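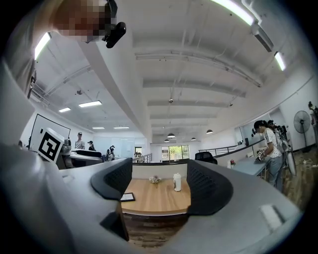
4. Letting the Letley dehumidifier dry a room

The box says one night is enough. We doubt it. Plan on longer, and trust a separate humidity meter over the number on the front panel.

1. Stand the unit on a level floor, 20 inches from any wall.
2. Push the tank in until it clicks. A tank that only looks seated will stop the fan.
3. Set the dial to 7. "Auto" is supposed to choose for you, but in our rooms it mostly chose to switch off.
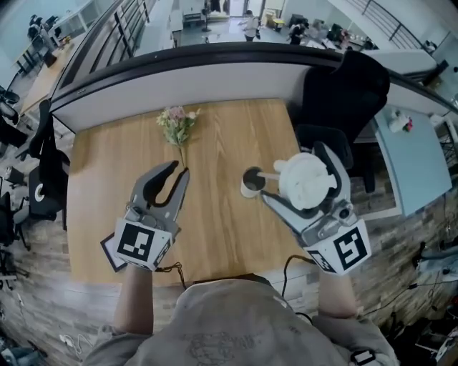 4. Close doors and windows. Drying a room with a window open is drying the street.
5. Empty the tank when the red light comes on, or sooner. The light is slow.

Note: The "laundry boost" button raises the fan speed. Whether it dries laundry any faster is a claim we could not confirm.

Caution: Do not run the unit on an extension cord, whatever the seller told you. Unplug it before you take out the filter.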